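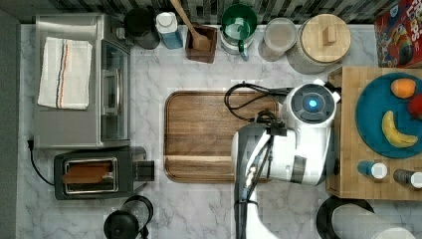 Oiling chopping boards – how often?

ridwan_s
I do mine every 20 days or so with plain mineral oil and leave it overnight. My mum reckons that's daft.

MaritzaR
Your mum's right! Twice a year is plenty, I do December and whenever I next remember.

kundex32
Disagree, ours went grey and furry by spring on that routine. Monthly, and do the groove too – people always skip it.

MaritzaR
Do you put yours in the dishwasher though?

kundex32
Once. My husband did.

ridwan_s
Ok, going monthly. Anyone tried beeswax on top?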